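Clisside Cable Wraps, Pack of 6
Sold by Undero
Home > Desk & Drawer > Cable Tidying > Wraps and Ties

In stock. Ships from our own shelves.

A Clisside wrap is a strip of soft woven tape with a loop at one end and a grippy patch at the other. You put it around a cable, pull it snug and press it down. There is no app. It does not need charging, so it will never add to the problem it was bought to solve.

We have sold the Clisside for long enough to have heard most of the objections, the main one being that a rubber band costs nothing. A rubber band is fine until the summer it melts onto your headphone lead. Bread bag clips also work, and if you have a good supply of bread bag clips we wish you well and suggest our lamp section.

What's in the pack

6 wraps, all the same length
Colors: slate, oat, or mixed (3 of each)
A paper sleeve with instructions on it, which one customer described as "optimistic"

Choosing a length

The short wrap holds one phone or tablet cable, coiled. The medium takes a laptop charger, provided you wind the thin end and leave the brick outside. The long is meant for extension cords, garden lights and whatever runs behind your television. If you're torn between two lengths, buy the longer one. The tape overlaps itself happily, and a wrap that's too short just sits there in the drawer looking at you.

Coiling before you wrap

Most dead cables were killed by their owners. Winding one tightly around your hand and elbow puts a twist in every turn, and the wire inside remembers. Make loose loops of the same size and let the cable roll a little between your fingers as each one forms. Stop when you have enough tail left to find the plug. Then squeeze the loops together and put the wrap around the middle.
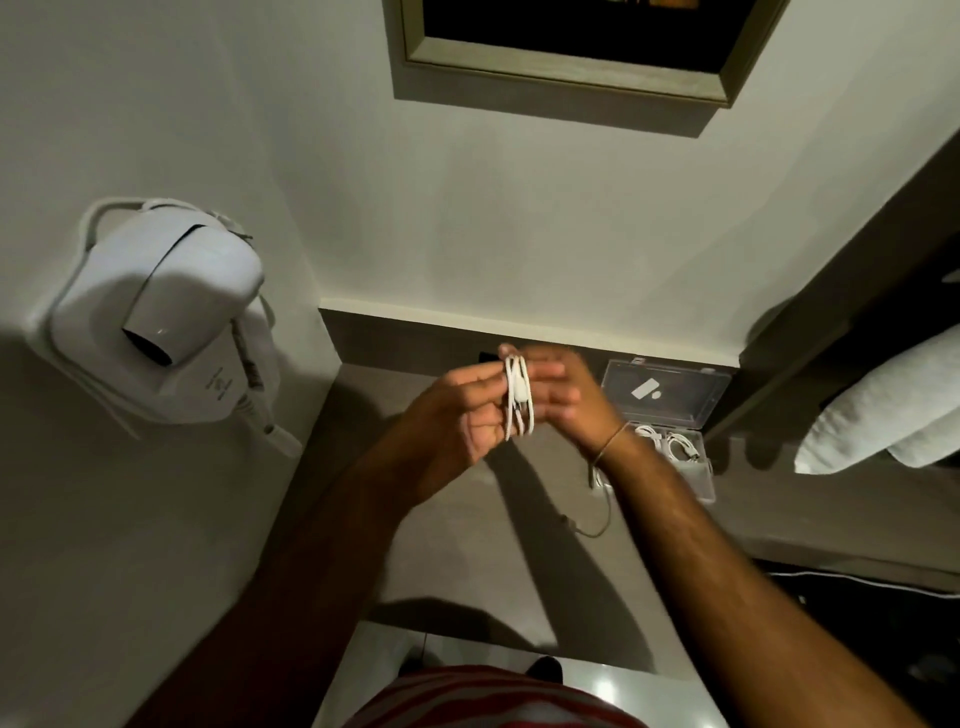 A white charging cable, coiled and held in both hands.

The wrap should be firm enough to hold the loops and loose enough to slide a finger under. If the cable bulges on both sides like a badly tied roast, let it out a notch. Keep the tape away from the spot where the cable meets the plug, as that joint has enough to put up with.

Which one should I get?

We also carry the Wirel clip and the Amundsen sleeve, and people write in to ask about the difference. The Wirel is a stiff snap-on clip, quicker to use and easier to lose. The Amundsen zips around several cables at once and suits desks where nothing ever moves. For anything that travels in a bag, we'd pick the Clisside. For anything you intend to hide and never think about again, get the Amundsen.

Care

Machine wash cold, closed, in a sock. If the patch fills with lint, drag an old toothbrush across it. Don't iron it. We would have thought that went without saying, but see the reviews.

Customer reviews

5 stars, Araceli Echevarría, Mar 12, 2021
Bought the mixed pack. Slate is for mine and oat is for my husband's, and the arguing has moved on to the dishwasher. Knocked no points off for the instructions because I didn't read them.

4 stars, verified buyer
Good wraps. Ironed one. Less good now.

3 stars, verified buyer
Does what it says, but I wanted green.

Undero replied: So did we. The mill disagreed. We're asking again in November.

Shipping and returns

Orders leave within 2 working days. Returns are free for 9 weeks if the wraps are unused, or used so gently that we can't tell. Replacement sleeves are not available, although we admire the person who asked.

You may also need: Wirel Clip (single), Amundsen Zip Sleeve, Undero Drawer Labels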